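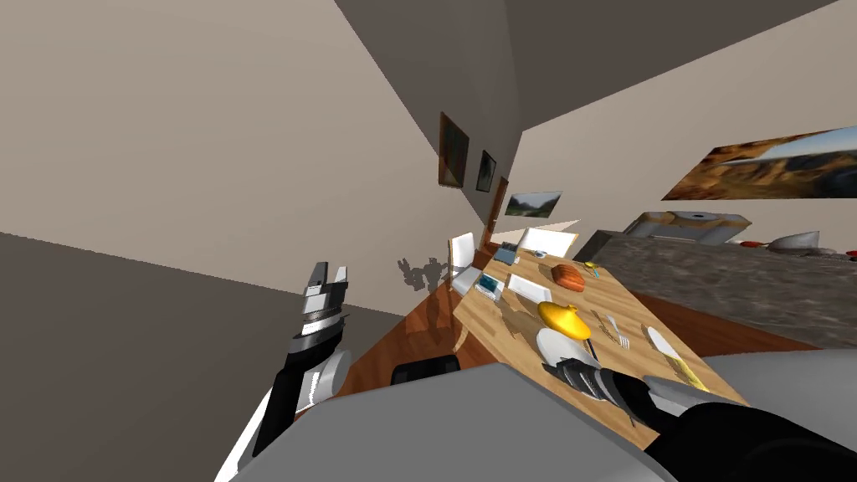

## 4. 테마 설치와 첫 페이지 구성

이 절에서는 Grurnley 테마를 사이트에 올리고 기본 페이지를 만드는 순서를 설명합니다. 호스팅 계정과 관리자 비밀번호는 3절에서 이미 만든 것으로 봅니다.

### 4.1 설치 전 확인

- 관리자 권한이 있는 계정으로 로그인합니다. 편집자 계정에서는 **모양** 메뉴가 나타나지 않습니다.
- 서버의 남은 용량이 80MB 이상인지 확인합니다.
- 기존 사이트에 설치할 때는 데이터베이스와 업로드 폴더를 함께 백업합니다.

> **주의:** 테마를 바꾸면 이전 테마의 위젯 배치가 초기화됩니다. 사이드바에 직접 입력한 HTML 코드는 따로 복사해 두십시오.

### 4.2 테마 파일 올리기

1. 구매 페이지에서 받은 압축 파일을 풉니다. 안에는 `grurnley.zip`과 `grurnley-child.zip`이 들어 있습니다.
2. 관리자 화면에서 **모양 > 테마 > 새로 추가**를 누릅니다.
3. `grurnley.zip`을 선택하고 **지금 설치**를 누릅니다.
4. 같은 방법으로 `grurnley-child.zip`을 설치합니다.
5. 하위 테마만 **활성화**합니다. 상위 테마는 목록에 그대로 둡니다.

"스타일시트가 없습니다"라는 오류가 나오면 바깥쪽 압축 파일을 그대로 올린 경우가 대부분입니다. 1번부터 다시 진행하십시오.

> **참고:** CSS를 수정할 때는 하위 테마의 `style.css`만 고칩니다. 상위 테마에 쓴 내용은 업데이트할 때 지워집니다.

### 4.3 데모 불러오기

테마에는 Moletti(포트폴리오형)와 Brusmont(쇼핑몰형) 두 가지 데모가 포함되어 있습니다. 한 사이트에는 하나만 불러올 수 있습니다.

1. **Grurnley > 데모 가져오기**로 이동합니다.
2. 사용할 데모를 고르고 **미리보기**로 모바일 화면까지 확인합니다.
3. **본문**, **메뉴**, **위젯** 항목을 선택합니다. 이미지는 나중에 따로 가져와도 됩니다.
4. **가져오기**를 누르고 완료 메시지가 나올 때까지 창을 닫지 않습니다.

Brusmont 데모에는 상품 목록용 플러그인이 필요합니다. 설치 안내가 뜨면 먼저 플러그인을 활성화한 다음 4번을 실행하십시오. 중간에 멈추면 **초기화**를 누르고 2번부터 다시 합니다. 초기화하면 데모로 만든 페이지만 삭제되고 직접 작성한 글은 남습니다.

### 4.4 헤더와 슬라이더

1. **사용자 정의 > 헤더**에서 로고를 올립니다. SVG와 PNG를 쓸 수 있습니다.
2. 메뉴 위치를 **가운데** 또는 **오른쪽**으로 정합니다.
3. **슬라이더** 탭에서 첫 화면에 쓸 이미지를 등록합니다. 가로 폭은 2000픽셀 정도가 적당합니다.
4. 전환 간격에 `3000`을 입력합니다. 단위는 밀리초입니다.
5. **공개**를 누릅니다.

슬라이더 글자가 배경과 겹쳐 잘 읽히지 않으면 **오버레이** 값을 올리십시오. 이미지마다 따로 지정할 수 있습니다.

> **주의:** 자동 재생을 켤 때는 **일시정지 버튼 표시**도 함께 켜야 합니다. 이 항목은 기본값이 꺼짐입니다.

### 4.5 소셜 버튼

**Grurnley > 소셜**에서 계정 주소를 입력하면 푸터에 아이콘이 나타납니다. 주소는 `https://`부터 모두 적고, 쓰지 않는 항목은 비워 둡니다. 순서는 왼쪽 손잡이를 끌어서 바꿉니다.

아이콘 세트는 Konstantinidis 글꼴로 제공됩니다(제작: Orestis Manolakis). 캐시 플러그인을 쓰는 사이트에서 아이콘이 네모로 표시되면 캐시를 비우고 새로 고침하십시오. 그래도 같으면 **성능 > 글꼴 지연 로드**를 끕니다.

메뉴 항목 추가와 하위 메뉴 설정은 5절을 참고하십시오.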